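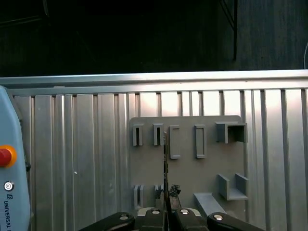 Gripper holding a narrow strip in front of a gray mounting panel

Unit 6: Limited-Time Events in Mobile Games
Course handout, October 2024

6.1 Terms

A limited-time event is a block of content with a fixed start, a fixed end and its own reward table. It runs on top of the permanent game. The event currency is the item players earn during the event and spend in the event shop. Leftover currency is either deleted at the end or converted to the standard currency at a posted rate.

6.2 Working case: Flernier

Flernier is a monster-collecting game set on the island of Pridska. The event used in this unit, Mellor Tide, has 33 stages. A player who clears every stage once earns 1,168 shells. The full event shop costs 1,455 shells. The gap of 287 has to come from repeat clears of the last stage.

Repeat clears pay a flat rate and cost stamina. Stamina refills on a timer – the same timer that limits play in the permanent game – so each repeat clear takes time away from normal progress. Keep this in mind when setting the payout. A low payout makes the shop feel closed to casual players. A high one empties the shop in the first days and leaves the rest of the event with no pull.

6.3 Bonus units

Most events give extra currency to players who bring certain characters. In Mellor Tide the featured character, Pronavach, adds 55 percent to repeat clears. First clears are not affected. The bonus is applied after the base payout and rounded down.

Treat the bonus as a separate column in the spreadsheet. Do not fold it into the base rate, or the numbers for players without Pronavach will be wrong.
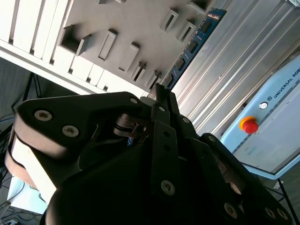 6.4 Exercise

Assume a base payout of eight shells per repeat clear.

1. Find the number of repeat clears needed to buy out the shop without Pronavach.
2. Find the same number with Pronavach. Round each payout down before adding.
3. Propose a new base payout for a rerun in November in which the shop price stays the same and the bonus is removed. Show the table you used.

Reading for next unit: login rewards and calendar design, sections 7.1 to 7.3.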